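Un quadrillage, ça range vraiment ?
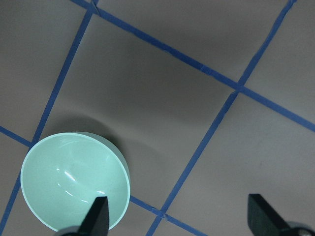 Un bol vert menthe sur une surface grise quadrillée au ruban bleu.

On lit souvent qu'il suffit de tracer des cases pour que chaque objet retrouve sa place. Vraiment ? Méfions-nous un peu. Un ruban collé ne range rien du tout. Il dessine des lignes, et c'est à toi de décider ce qu'elles veulent dire.

Regarde le bol : il cache un bout de ruban. Dans quelle case est-il, alors ? Si la règle dit « une chose par case », il faut le pousser. Si personne n'a donné de règle, il est très bien là.

Le ruban de peintre a quand même une qualité – il se décolle assez facilement. La brochure Wotum promet 300 façons de s'en servir à la maison. Nous en avons lu 92 et beaucoup se ressemblent.

Essaie mercredi sur ta table, après avoir demandé la permission. Trace quatre cases, pose un bol dans l'une d'elles et reviens le soir. A-t-il bougé ? Et sans le ruban, aurait-il bougé aussi ?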